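Jillthorpe Allotment Association
Minutes of the March meeting, 7.30 pm

Present: Flora Gourlay (chair), Senga MacLeish (minutes), Aaliyah Paquette, Chantal Carrier
Apologies: Maëlle Sandhu

1. Minutes of the previous meeting
Agreed, with the meter reading in item 4 corrected to 3613.

2. Water supply
AP reported that the stopcock by the Nair Lane gate does not close fully. The replacement valve has been quoted at £200 including fitting. Agreed. AP to place the order. 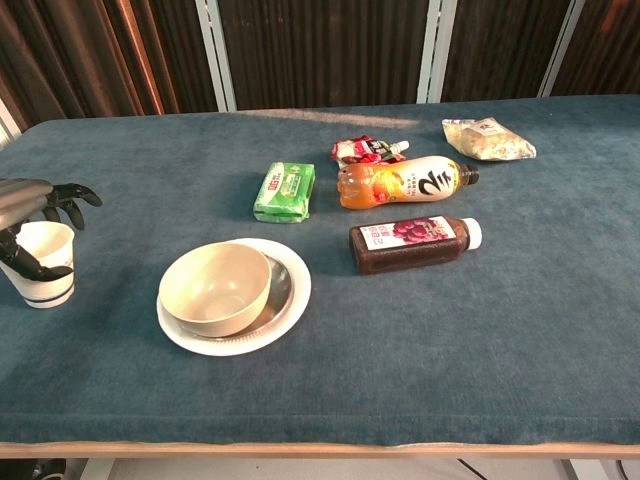
The lower tanks will stay off until the valve is fitted - plot holders on that side to use the standpipe.

3. Accounts
Balance £1374. Insurance renewal of £492 is due before the end of the month. Approved for payment.

4. Paths
CC asked for the main path to be re-edged. Deferred until MS can attend.

5. Any other business
Hedge on the Amance side to be cut before nesting starts. FG to arrange.

Meeting closed 8.50 pm.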